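Groltley Jewellery Display and Storage Range

Product reference 1120
Supplied by Prement Shop Fittings

The Groltley range is intended for retailers, museum shops and private collectors who need to keep necklaces, bracelets and strung beads in good order. Each item is sold separately and may be combined with any other in the range. The design was prepared for Prement by Thongchai Phetsri and replaces the earlier Boonyarit series, for which spare hooks and liners remain available on request.

Items in the range

Wall rail. A straight rail with fixed pegs for long necklaces. Supplied with screws and wall plugs. Length 998 mm.

Counter stand. A weighted base with a single upright and crossbar, suitable for bracelets and shorter strands. The crossbar can be set at two heights.

Lined drawer tray. A shallow tray with long channels, each wide enough for one strand laid flat. The liner lifts out for cleaning.

Storing strung beads

Beaded strands should be laid flat whenever they are to be stored for more than a few days. Prolonged hanging places the weight of the beads on the thread and may cause it to stretch, particularly where the beads are of stone or glass. Strands on display should be moved to the drawer tray when the shop is closed for a holiday period.

Small, dark beads show dust and fingerprints readily. They should be wiped with a soft, dry cloth before being returned to the tray. Household polish must not be used on the beads or on the liner. 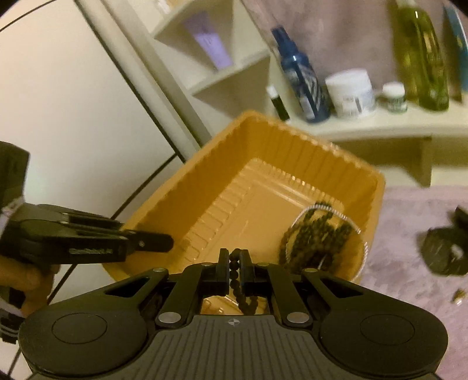 Care of the fittings

Rails and stands may be wiped with a damp cloth and dried at once. Liners should be brushed lightly in one direction. Pegs that have worked loose must be tightened before the rail is used again. The maximum load for the wall rail is 500 g per peg.

Ordering and delivery

Trade customers should quote their account number with every order. Orders are sent from the Gesach warehouse, normally within five working days. Replacement liners are listed under part number 3233 and are sold in pairs.

Unused goods may be returned within 28 days in their original packing. Liners cut to size by the customer cannot be accepted for return.

Page last revised 02/06/2021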